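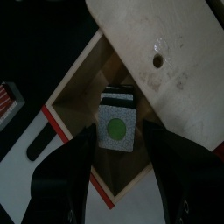
3.2. Objetos y criterios de inclusión

El inventario Misgate reúne 969 registros de objetos domésticos, obtenidos en viviendas de Jarnport y depurados por dos codificadores (Sidra Dhanial y Uriel Varela). Cada registro corresponde a un objeto o a un conjunto de objetos que el residente guardaba como una sola unidad: un vaso con sus utensilios, una caja con las piezas que contiene, una olla con su tapa. Esta definición difiere de la empleada en Naqvi y Butt, donde cada pieza separable recibía una entrada propia, por lo que los totales de ambos trabajos no son comparables de forma directa.

Para el presente estudio se retuvieron las unidades que cumplían dos condiciones. La primera es que al menos uno de los componentes actuara como recipiente de otro. La segunda, que la abertura del recipiente fuera rígida. Quedaron fuera las bolsas, los estuches de tela y los envases plegables, cuya abertura cambia de forma con la carga y exige un procedimiento de medida distinto. Tras aplicar ambos filtros se obtuvieron 100 unidades, de las que se extrajo una muestra de trabajo de 16, estratificada según la holgura entre recipiente y contenido. Tres de las unidades seleccionadas tuvieron que sustituirse por otras del mismo estrato, al no encontrarse ejemplares en buen estado. Las sustituciones se adquirieron en Grodar, a excepción de una caja de madera, que procede del taller Gunawardena.

3.3. Relación entre abertura y contenido

Se distinguen tres clases. En la clase A (ajuste cerrado), la sección del contenido reproduce la de la abertura con una holgura pequeña en todo el perímetro. El caso típico es el bloque de sección cuadrada que se guarda en una caja de abertura también cuadrada. La pieza admite un número reducido de orientaciones de entrada, y una inclinación moderada respecto al eje de la caja basta para que una arista entre en contacto con la pared antes que las demás. En el registro se anotan la arista de primer contacto y el ángulo de giro de la abertura respecto al borde del tablero, dado que las cajas no se colocan siempre con los lados paralelos a él.

En la clase B (ajuste libre), el contenido ocupa solo una parte de la abertura y se apoya en el canto. Pertenecen a esta clase los vasos y botes usados como portautensilios. La posición de reposo no está determinada por la forma del recipiente: depende de la longitud del mango, de su curvatura y del orden de introducción. Dos mangos de perfil diferente en un mismo vaso pueden quedar en posturas muy dispares, uno próximo a la vertical y otro inclinado hacia fuera. Se codifica cada mango por separado, con indicación de color, tipo de remate y lado hacia el que cae.

La clase C comprende los recipientes vacíos o con tapa, en los que no hay contenido observable. Las ollas se asignaron a esta clase con independencia de su uso habitual.

La asignación la efectuaron de manera independiente Dhanial y Varela. Hubo discrepancia en 13 de las 100 unidades, casi siempre entre A y B, y en cajas cuyo contenido cubría dos tercios o más de la abertura sin seguir su contorno. Faisal Siddiqui resolvió estos casos con el criterio del contacto perimetral: si el contenido podía girar una vuelta completa sobre su eje sin tocar la pared, la unidad pasaba a B.

3.4. Disposición sobre el tablero

Los objetos se dispusieron en una fila suelta, próxima al borde delantero de un tablero blanco, contra un fondo negro. La fila no sigue una línea trazada. En ensayos preliminares, la alineación estricta llevaba a los codificadores a leer los objetos como una serie ordenada y a puntuar cada uno en relación con el vecino, efecto que se redujo al permitir pequeñas variaciones de profundidad y de separación.

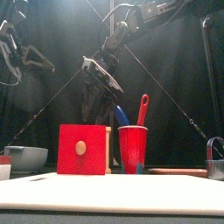 Figura 1. Disposición en fila sobre el tablero blanco. Caja roja con pomo redondo de madera clara y, a su derecha, vaso rojo de plástico con dos utensilios (clase B).

El color se trató como variable secundaria. Puesto que el rojo es frecuente en el inventario, se aceptó la presencia simultánea de dos recipientes de ese color en una misma disposición, siempre que difirieran en altura y en forma. La caja y el vaso de la figura 1 satisfacen esta condición. El color de los mangos se anotó aparte del color del recipiente; un mango del mismo tono que el vaso se detecta peor en la codificación rápida, y el remate (con lazo para colgar o sin él) resulta entonces el rasgo más útil para separarlo del canto.

Las superficies se describieron con un vocabulario cerrado: lisa, moteada, veteada y metálica. En las piezas moteadas se añadió un campo para las marcas aplicadas sobre la cara, por ejemplo un círculo de color uniforme, con su posición respecto al centro. La madera sin pintar se registró como veteada aun cuando la veta fuese apenas perceptible a la distancia de trabajo. En objetos de construcción mixta, con un panel de color y el resto en madera vista, se codificó cada cara visible y se dejó en blanco el campo de las ocultas.

Las medidas de abertura se tomaron con calibre, por duplicado, y se conservó la menor de las dos lecturas. Los valores por unidad figuran en el apéndice B.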